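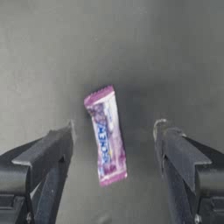 Open day at the Valente sweet factory, Mirnomham

On 7th February we went to the open day at Valente, which makes boiled sweets and fruit chews. The factory is behind the old goods station in Harkisberg Road, and the bus stops almost at the gate. We had booked the English tour at 2 o'clock.

First you get a hair net and a white coat, and you must leave your rings and watch in a locker. Then comes the boiling room. It is very warm in there and the smell of sugar stays in your clothes until the evening. Our guide explained that one batch is 200 kilos and that the colour is added only at the end.

I liked the wrapping hall the most. The machines are from Umodus and they are so loud that the guide had to use a microphone. The small packets are closed at both ends with a zigzag edge, so that children can tear them easily.

The tour takes 2 hours and has 3 stops where you may taste. The blackcurrant one was my favourite, the liquorice I could not finish. The shop takes only cards. The next open day is in October, and places can be booked by telephone, extension 2272.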